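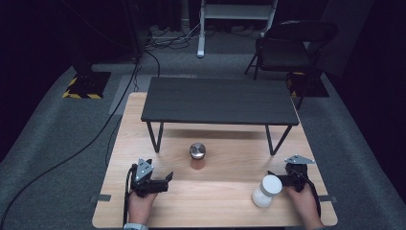 Petit bocal à couvercle métallique, devant la table basse noire.

Imprimer | Envoyer par e-mail
14 partages

CONTRÔLE DU CIRCUIT DE GAZOLE, fourgon Odeck, juillet

[x] Durites d'arrivée : sèches. Colliers Runness, je n'y crois guère.
[x] Purge du décanteur : faite 2 fois.
[ ] Faisceau du capteur d'eau : gaine fendue. Widmer dit « d'origine ». À voir.
[x] Vis du support : 6 sur 6, couple non vérifié.
[ ] Voyant au tableau : éteint, ce qui ne prouve rien.

Contrôlé par Vinzenz Berchtold

2 commentaires
Clunier : Même gaine fendue chez moi, refaite au ruban tissé.
diesel102 : Et le couple, on le vérifie quand ?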